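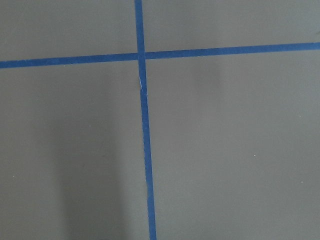

Taping a Table Grid: Your Questions

We love a taped grid! It's the cheapest way we know to give a big bare surface some order, and these are the questions that land in the Elham workshop inbox most often. Answers are by Emiliano Montecinos, with a few corrections from Rimantas Lūse.

What is a table grid for?

Giving every plate, bowl or tray a place you can point to. Once there are lines down, you can say "second row, next to the middle line" and the person across the table knows what you mean. We use ours for practice place settings, sorting dishes and planning buffets (buffets are where it really shines).

Do I need a special table?

Nope! Flat is all you want. Brown paper makes a lovely base and you can roll it up with the tape still on. Smooth painted boards are good too, and the tape shows up beautifully on gray.

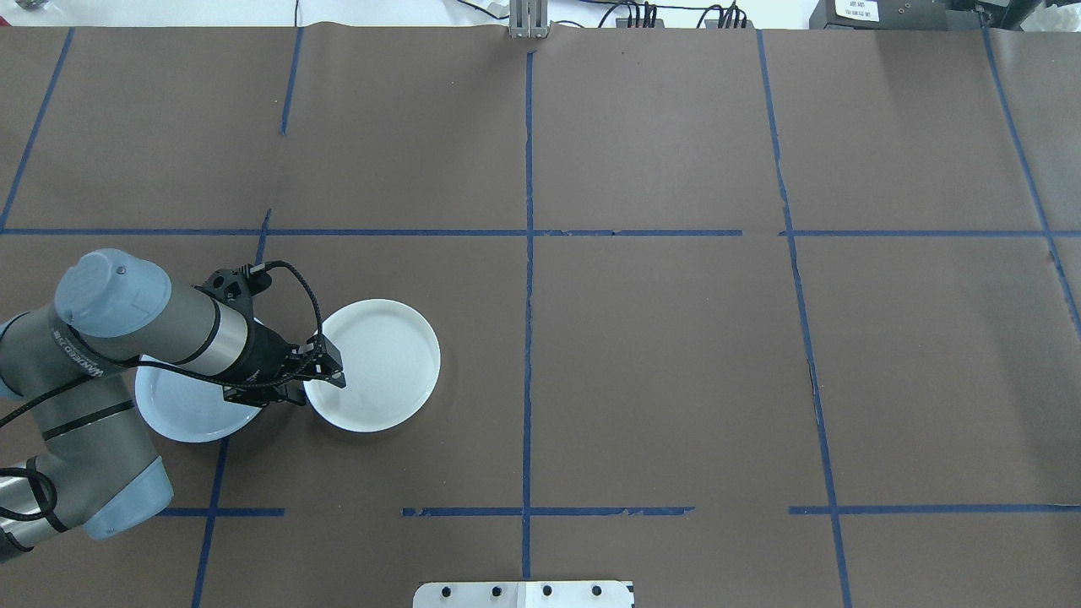 Blue tape on brown paper, with two white plates on the grid.

Do the lines have to be straight?

Please don't lose sleep over this one. Lines that lean a little work just as well for placing plates, and a cell that's wider at one end is still a cell. If you want them neater, start with the long line across, then the long one down the middle, and measure everything else from those two.

Why blue tape?

It's easy to see against brown, gray or white, and painter's tape is kind to paper if you peel slowly and keep it low. Rimantas swears by a plain blue roll from Vaher. I buy whatever the store has.

My tape keeps tearing. Help!

Torn ends and small gaps are fine, your eye fills them in. For a cleaner line, cut with scissors and press the strip down from the center outward. You can also lay a line in two pieces that meet at a crossing. They may end up a hair out of step, and that's perfectly usable.

How big should the cells be?

Bigger than your biggest plate, with a finger's width to spare on every side. Measure the plate first! I once taped a whole table for the Zustdale supper at 20 cm a cell and then unpacked the dinner plates. Back to the roll I went.
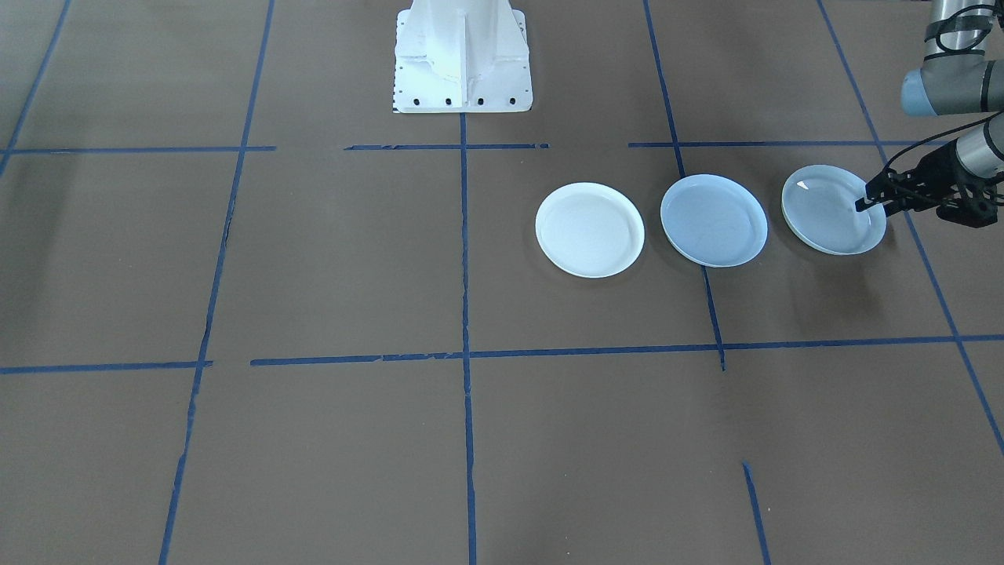

Three white plates in a row on the taped grid.

Can a plate sit on a line?

Sure, if that's what you want. Some people treat the lines as walls, some treat them as rails and center things right on top. Pick one before a group session, though, or you'll spend Tuesday evening debating it like we did.

Which plates are best for practice?

Plain round white ones with a raised rim. They're easy to pick up and easy to spot.

How do I label the cells?

Pencil on the paper, small, in the top left corner. Letters across, numbers down. 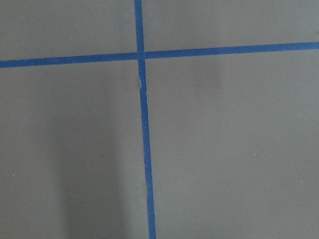 Photo: Elham workshop

Can I leave the grid up?

On paper, as long as you like. On a painted surface, I'd lift it after each session and try a short strip in a corner first.

Where can I try it out?

Come to the open table at Vosier, room 568, any Tuesday. Bring a roll of tape and a plate you like!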